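**Jorent hand-held gripper, two months in**
Feb 13, 2025

I bought a pair of these from Nogueira for teaching kitchen jobs, mostly putting cutlery away. You hold the tool, squeeze the trigger, and it records how the jaws move so an arm can copy the job later. It does that well enough. This review is mainly about the fault, as the product page doesn't mention it.

After 555 grasps on the left unit the jaws began to stay open by themselves. You squeeze, the trigger moves, and the jaws close late or stop short. The log still says "closed". I had a whole afternoon of recordings where the numbers and the video disagreed, and 20 of them had to be thrown away.

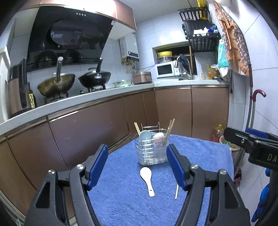
*Jaws open over the blue cloth, soup spoon lying face down between them.*

Spoons are where it shows most. A flat handle on soft cloth needs the pads to meet properly, and if they stop a few millimetres apart the spoon slides out. Chopsticks are worse.

Anil Achari at Nogueira replied the next day and had me check the trigger cable. The clamp screw had backed off. I tightened it and put a drop of thread lock on, and the fault went away for 1,019 grasps, then came back more mildly. A new cable is promised for April.

The pads grip well and the battery is fine. My older Sisine is heavier and slower to set up - but its log has never told me the jaws were shut when they weren't.

If you have one, check the clamp screw before each session and compare the log with the video. Don't put a finger between the jaws to test it, as a late close still pinches.

Three stars until the cable arrives.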